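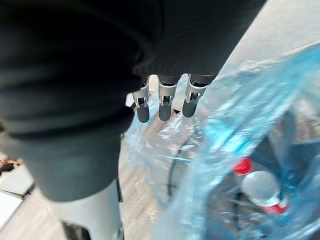
No. 27

Quick one, because I have to be out the door in a bit. Trash again. Sorry. The lounge corner at Wesska is my job this month and I have Opinions.

First opinion - blue bags. The thin ones. They wrinkle up into nothing and you can see straight through them, so when a water bottle goes in the bag, everyone knows a water bottle went in the bag. I like that. Keeps people sorting. We bought a box of 400 from Cosgrove back in November and there must be around 80 left, so somebody is double bagging. Not me.

Second opinion, tie off by the handles. Gather the neck, squeeze the air out, loops up, one knot. Don't stuff it down with your fist, it splits. Ask my left shoe.
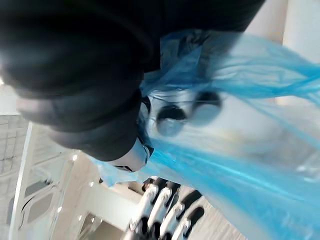
Do you have to change the bag if there's only a couple of things in it?

Depends what they are. Dry stuff can wait for tomorrow, anything that had a drink or food in it goes out the same night.

That's the rule I grew up with and I'm sticking to it. Smells get into carpet and then you have a carpet problem, wich is much worse than a bag problem. Ask me about the Dunar office. Or don't.

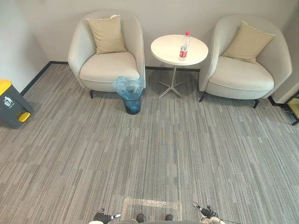
My routine, such as it is. Bottles first, then bins, then cushions, then floor. Takes me one song and a half. The little blue bin between the armchairs is the one I always forget, and its liner never sits right - it bunches up over the rim however I fold it. The round table gets a wipe after whatever's standing on it is dealt with. Red cap bottle with water still in it? Goes to the sink first, plants if I'm feeling nice. Then cushions get a whack and go back up against the chair backs. Vacuum last, always, along the stripes. Tried going across them once and it looked like I'd quit halfway.

Oh and check under the edges for stuff on the floor. Bend down and look, don't just stand there squinting. Gray carpet hides dark things realy well.

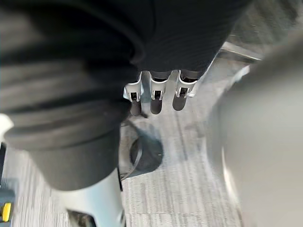
Merle Fairweather: Disagree on the order! Cushions before bins, every time. Crumbs come off the cushions and then you've got a fresh liner with crumbs in it. Also try a rubber band round the rim for that bunching.

OK, fair on the crumbs. Trying the rubber band tomorrow. Ewan Hoani, if you're reading, you still have the good dustpan and I want it back.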